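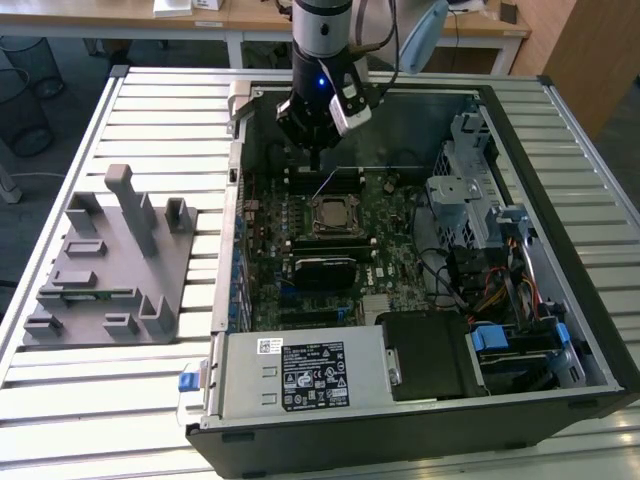 Which parts should come out of an old desktop before it goes for recycling?
Take out the hard drive first, then the memory, then any expansion cards. The case, the power supply and the main board can go together in one bin.

Desktop Teardown — Gallery
Posted July 18, 2025

The Jindville repair room takes in old office computers and sorts them for parts. The tower on this page has DELL printed on the board and was opened with the case lying on its side, the side panel off. Notes are by Ningsih Lau. Heiðrún Kjærgaard keeps the parts list.

Notes to the picture

Processor socket: Empty, with the metal bracket and lever still on the board. Processors are kept in trays on the Plukley shelf, sorted by socket type.

Memory: The slots are black. Push the clips outward at both ends before lifting a module, and hold it by the edges. Good modules go in antistatic bags — two to a bag, same size and speed.

Hard drive: It sits in the lower right corner on two blue plastic rails. Keep the rails with the drive. Drives are wiped or drilled before they leave the room, and the serial number goes in the book either way.

Cables: Red, yellow, black and orange, running along the right wall. Unplug them at the connector and don't pull on the wires. Flat gray cables are worth saving if the ends are straight.

Power supply: Silver, with a black label. We don't open these. Units that pass the tester are marked with the date and stored by wattage.

Parts list

The list stood at 351 entries in January and is now at 482. Spare drive rails are in drawer 70. If you need a part for a home repair, leave a note with the model number at the front desk and Heiðrún will check the drawers.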